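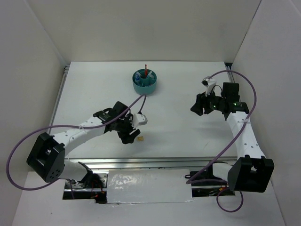 How to set up a round desk organizer so that it stays in order

My organizer is a teal cylinder with a round well in the middle and compartments around it. I bought mine in a small shop in Uleck and used it badly for years. Everything went into the first free place, and when I wanted a pen I took out scissors. In March I started again from zero, and these are the steps I followed. The work takes one evening.

Step 1. Empty it completely

Turn the organizer over above a sheet of newspaper and tap on the bottom. Old staples and pencil dust will fall out. Wash it with warm water and a little dish soap, and use a bottle brush for the round well. Leave it upside down on a towel overnight. If you put paper things into a damp compartment, they will stick to the wall.

Step 2. Test every pen

Take a piece of scrap paper and draw a short line with each pen and marker. If a marker is weak, close it well and store it with the tip down until the next morning, then test again. When it is still weak, throw it away. I kept three pens, one pencil and one red marker. The rest of the good ones I put in a drawer.

Step 3. Give each compartment one kind of thing

Tall and thin things should stand where you can see them over the rim. A red marker is easy to find there, even when you are on the telephone and look only for a second.

Small bottles are more difficult. Put them in a side compartment with the cap up, and choose one where the bottle cannot fall over. I have a little blue-and-white one on the left side, and I can lift it out by its rounded cap without moving anything else. If your bottle leans too much, fold a strip of cardboard and push it in next to it.

Very small pieces, like erasers or wooden blocks from a game, do not belong in a deep compartment. You will need tweezers to get them back. Use a flat dish for them, or a jar lid.

Step 4. Choose the place on the table

I put mine at the back of the table, near the middle. At the front I was hitting it with my sleeve. On a white table top you see every crumb and every ink spot, so wipe under the organizer when you wipe the rest.

Step 5. Keep it so

Once a month, take everything out and put back only what you used. My neighbor Verena Sutter does it on the first day of the month, together with watering her cactus. I do it when I remember.

If the organizer slides when you pull out a pen, glue three small felt pads under it. Let the glue dry well before you turn it over again.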